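Anselmo Lorente
Wednesday thread on spelling words with flat bars and arcs. A few people asked how the letter sets work, so I'm putting it all in one place.

1/ The basic idea is old. You have straight bars in a couple of lengths and curved pieces, and you make capital letters out of them on a table. Preschools have used some version of it for decades. I use it for word puzzles and for slow afternoons.

2/ My set came from a school supply store in Clastville that was closing out its back shelves. It was two half sets in one box, and the lid was from something else. I paid 17 dollars. After I sorted it there were 98 pieces, which is more than you need for any word you would want to build by hand.

3/ First thing to know: capitals only. Lowercase looks like it should work and it doesn't. The curves are too big for an "a" or an "e" and you end up with something that looks like a dropped coat hanger.

4/ The easy letters are all straight bars. I, L, T, V, X. If you're doing this with a small kid, start there. "TILT" is a good first word. So is "EXIT" if you have enough short bars for the E.

5/ The crossbar on the A is optional. Two bars leaning together at the top will read as an A as long as it has letters on both sides. On its own people see a tent, or an upside down V. In a word they don't hesitate.

6/ B is where most people go wrong. You want one long bar and two arcs, stacked. The arcs need to be the same size or close to it. If the bottom one slides out to the right you get something between a B and a bad R. Put the bar down first, then the top arc, then the bottom.

7/ R is a P with a leg. Bar, one arc at the top right, then a bar going down and to the right from where the arc comes back in. I put the leg down last. If the leg is too upright it starts to look like an A with a bump on it.

8/ S is a fight. Two arcs facing opposite ways, and there is no bar to line them up against. I've seen people use three short bars and a lot of optimism. I avoid words with S in them, which rules out most plurals.

9/ Color. You can sort by color and make every letter match, and you'll run out of red curves in the second word. I stopped caring. Mixed colors inside one letter are fine to read. What helps is when two letters next to each other don't share a color right where they almost touch.

10/ Surface matters more than color. A plain white table is best. We tried the kitchen table, which has a strong wood grain, and the pink bars disappeared into it after dark. A bedsheet is worse. Everything rotates when you lean on it.

11/ Write the word on a card and stand it at the back where you can see it. Thick marker, all capitals, and leave some space between the letters. Copying a word you can see is a different job from spelling it out of your head, and with kids it's the better place to start. It also settles arguments.

12/ Good length is five letters. Three is over too fast and seven runs off the table unless you shrink everything. My list right now: BRAIN, TRAIL, MAPLE, DRINK, BREAD. BRAIN is my favorite because you get two letters with curves up front and then it's straight bars all the way to the end.

13/ Bars and arcs on a white table:
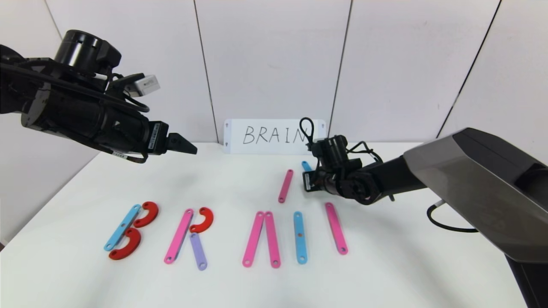
BRAIN in bars and arcs, the N still incomplete, with the card at the back.

14/ Look at the B and the R. The long bar in the B is light blue and lies at a diagonal, and the two red arcs still make it a B. The R is three pieces in three colors, pink, red and lavender. I would have guessed that was too much for one letter and it reads fine.

15/ The A is the no-crossbar kind from post 5. Two pink bars, touching at the top, one of them nearly straight up. Then a light blue bar for the I. You can be pretty loose with the angles and still get a word.

16/ Spacing is the thing I would tell people to practice. Leave a gap a little wider than your thumb between letters. Too tight and the leg of the R turns into part of the A. Too wide and people read it as separate letters and start guessing what they stand for.

17/ Storage. I use a flat tray with a divider, bars on one side and curves on the other. Do not put them in a deep bin. You will spend the whole time digging for an arc while somebody small loses interest.

18/ If you want to make your own, thick cardboard works for the bars. The arcs are a pain to cut. Trace a jar lid, trace a smaller lid inside it, cut out the ring, then cut the ring in half. One ring gives you 2 arcs, so that's one B.

19/ A game for two people. One person builds the word, the other looks away. Then the builder takes out a single piece and the other person has to say which letter lost it and what shape it was. Taking the leg off an R is a good one - it's a P now, and people will try to read the new word for a while before they notice.

20/ Somebody asked about numbers. 1, 4 and 7 are easy. 3 is two arcs and looks good. 8 takes four arcs, and I don't bother. 2 depends on your curve size and your patience.

21/ That's what I have. I'm doing six-letter words next and I need suggestions with no S, no G and at most one O. Two O's uses up four arcs and I like to keep some back.

201 likes · 17 comments · 2 shares

Comments

Nieto: BRANCH? The C is only one arc.

Anselmo Lorente: Good one, adding it. Same start as BRAIN so I can leave the first three letters down.

murard_k: We did the jar lid thing with cereal boxes. Too thin, they curl up after a day. Use the thick stuff like he says.

Vutley: How do you do Q

Anselmo Lorente: Two arcs and a short bar. It comes out looking like a magnifying glass. I skip Q.

deb in the valley: My daughter says the A needs a crossbar and she will not be moved on this.

Anselmo Lorente: Tell her she can have one if there's a short bar left over.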